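Kitchen Helper Wanted, Wondbridge Shared House

We are looking for a friendly, steady person to join us in the kitchen at Wondbridge, where we cook a hot lunch for anyone in the neighborhood who would like one. Last January we served 1524 meals out of this one kitchen (yes, really!), and every one of them left a plate behind, so you can guess what much of the job is.

You would be washing up, putting dishes away, wiping down the counters and, when Bayu Kusuma is short of hands at the stove, peeling a carrot or two. The shifts are four hours long, over the middle of the day, and lunch is on us. You don't need any kitchen papers or past jobs to show, and we are happy to teach you where everything lives. What we do ask is that you turn up when you said you would and that you don't mind being on your feet.

The pay is 300 a week, and Siham Slaoui will gladly talk through hours with you if you have kids to pick up or a class to get to. 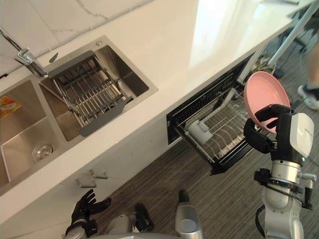 Page last changed: 2020-05-25

Plates go in the wire dividers of the pull-out drawer next to the sink, and forks and spoons in the white holder. Anything that needs to drain can sit on the steel rack across the right-hand basin. Please empty the strainer before you go home, it makes the next person so happy!

To apply, send a few lines about yourself to Jussara Teixeira, or just stop in after lunch and ask for her.

128 shares | 4 comments

Contact | © Wondbridge Shared House | Back to top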